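Skála
Search products Search Clear

Skála hand-held gripper pair, for recording two-handed tasks
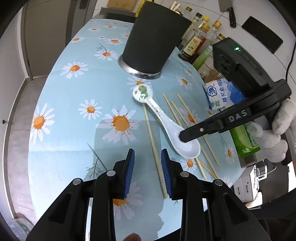

What the set is for

Skála is a pair of hand-held grippers for people who need to gather examples of everyday handling work and don't want to drive a robot arm to get them. The operator holds one gripper in each hand and does the job directly. Each attempt is saved as one episode, which can then be used to train a policy for a two-armed robot.

Most of our customers record table work: sorting cutlery, laying out tools, putting things back in a pot or a tray. Chopsticks and spoons are a good test of any gripper, as they are thin, they roll, and they end up lying across each other.

What you get

2 hand-held grippers, left and right
2 camera mounts with wide-angle lenses
4 spare finger pads
1 charging lead per gripper
Ivik recording software, one seat
Carry case

Gloves are not included. Any close-fitting knit glove will do, and we suggest buying a few sizes if several people share the set.

Grippers

Each gripper has two fingers that close in parallel. The opening is logged for the whole episode along with the video, so the training data includes how far the fingers were closed as well as where they were. Pads are held by a single screw and can be changed at the bench. Worn pads let thin items slip, so check them at the start of each session.

One gripper weighs 223 g without its camera. Operators new to the set tend to squeeze too hard for the first hour – a short practice run before real recording is time well spent.

Recording with Ivik

Start and stop are on the handle. Ivik shows both camera views side by side and marks any episode where tracking was lost or a view dropped out. You can delete an episode straight away or leave it for whoever does the checking later.

A full charge gives 198 minutes of recording. Files are written to the base unit and copied off over the network or by cable.

Setting up a table

Use the kind of table the robot will meet later. A patterned cloth is fine, and so are bottles, packets and boxes left at the back. Keep the items for the task within easy reach of both hands, and move them between episodes so that the start is never quite the same. Write the task down as one plain sentence and give every operator the same wording.

Shiny objects can upset tracking if they fill most of one view. Moving the lamp usually sorts it out.

In use at Fulholm

Bình Triệu runs the recording room at Fulholm and has had two sets since January. Operators there work in blocks of 57 episodes, then swap tables. "The blocks are short enough that people still take care with the last few," Bình says. "We throw away anything where the item was dropped and grabbed again, unless recovery is what we're collecting."

Ordering

Sets are built to order by Plemau. Please tell us which robot gripper you plan to use the data with, as the finger length can be matched to it. Spare pads, mounts and charging leads are sold separately. Extra Ivik seats can be added to an existing licence at any time.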